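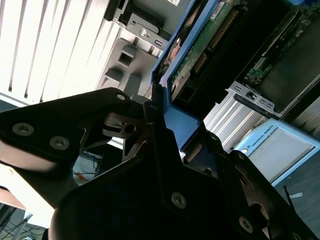
Who we are

Kasora is a small computer repair and refurbishing workshop, and we have been opening up other people's computers since 2000. Iolo Morgan started the business in the back half of his aunt's upholstery shop on Borach Street, with one bench, one good lamp and a coffee can full of screws that we still dip into now and then. Emrys Probert came in one March to pick up a repaired printer, got talking about power supplies, and was working here by the end of the month. The upholstery has long since moved out and we have spread into the front room as well, but we like to think it still feels like the kind of place where you can walk in, put a heavy box on the counter and tell us what it has been doing (or not doing!).

What we do

Mostly we work on desktop computers, the sort with a proper case and boards you can get at with a screwdriver. We clean them, we track down faults, we replace the parts that need replacing and we leave alone the ones that don't. A good many of the machines that come to us are older than their owners would care to admit, and we are very fond of those. If a case has its side off and there's a green circuit board with rows of gold pins looking back at us, we are about as happy as we get.

We also take in office computers by the load. Our biggest job so far was 78 desktops from Hughes, the accounting office across the river, and every one of them was stripped down, cleaned and put back together on our own benches. Cables get sorted by length and color when there is time, and when there isn't they go in the big bin and Emrys grumbles about it the following morning.

How we work

We will always call you before we spend your money. You'll get a plain explanation of what we found, a price, and as long as you like to think it over – we don't charge for storage while you decide. If you would like your old parts back, just say so when you drop off. Small jobs are usually ready in two working days, and bigger ones take as long as they take, though we'll keep you posted.

Our Flutedach bench

Flutedach is what we call our open bench, after the old name painted over the side door. It runs in the evenings, with room for 10 people and their computers, and you're welcome to come and learn to do your own repairs with one of us close by. Bring the machine, and bring the power cord too – we do have spares, but never quite the right one.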